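Skernamum to pay part of the cost of home repairs for older residents

Homeowners and renters over 65 in Skernamum will be able to apply for home repair grants starting in February, the town said.

The grants pay for small jobs such as grab bars, better lighting and repairs to doors and floors. Each household can receive up to $1,620. Applicants must have lived in their home for at least two years, and renters need a signed letter from their landlord.

Hallways and bathrooms will come first when the money is handed out, said Wanda Park, who runs the town's housing office. More than 40 households have already asked for the form.

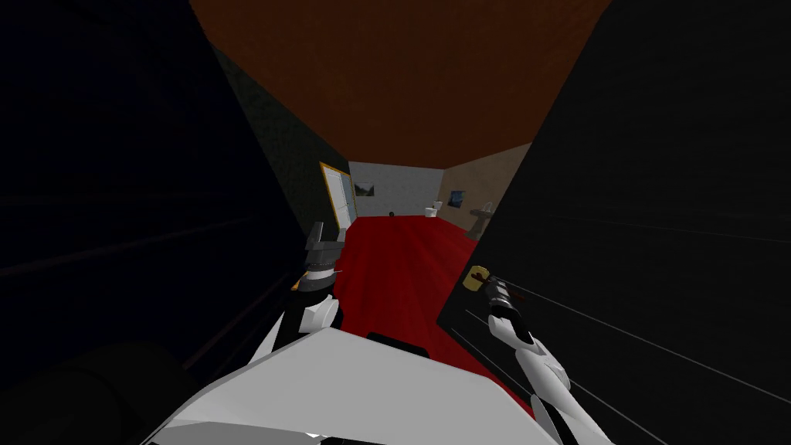 How the work will be done

Residents choose from three approved contractors. An inspector visits before work begins and again when it is finished, and the town pays the contractor directly. Jobs started before approval will not be covered.

Door handles, sticking doors and narrow doorways are on the list of approved work. Full remodels and new appliances are not.

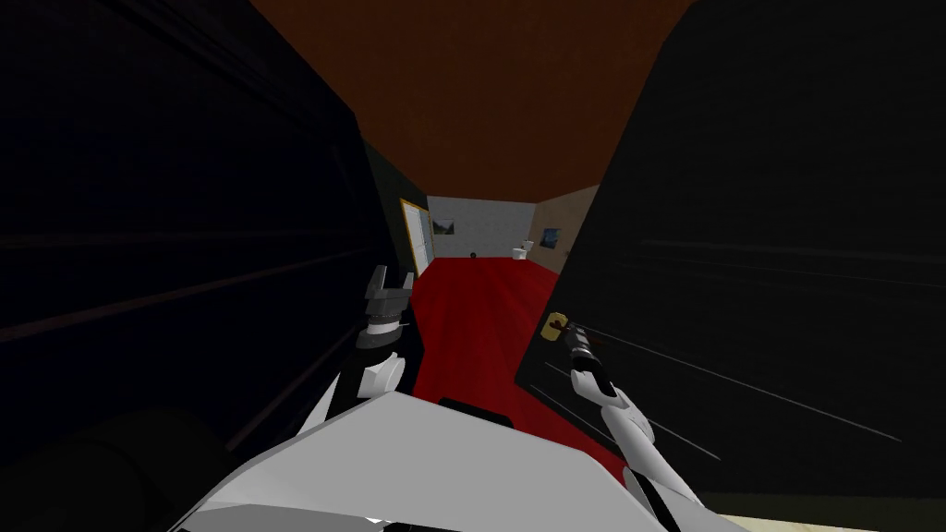 Kwok-wai Choi said the age limit should be lower, as many younger people with bad knees or poor eyesight need the same repairs and cannot pay for them.

Park said the town would look at the limit again once the first applications are in.

Kitchen work is limited to cabinet doors, drawers and faucets.

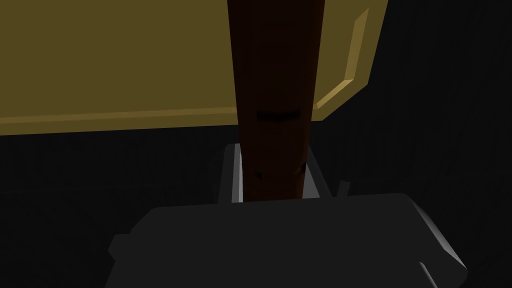

Forms are available at the housing office and at the Killetti library branch. The office closes at 4 p.m. Applicants should bring proof of age and a recent utility bill.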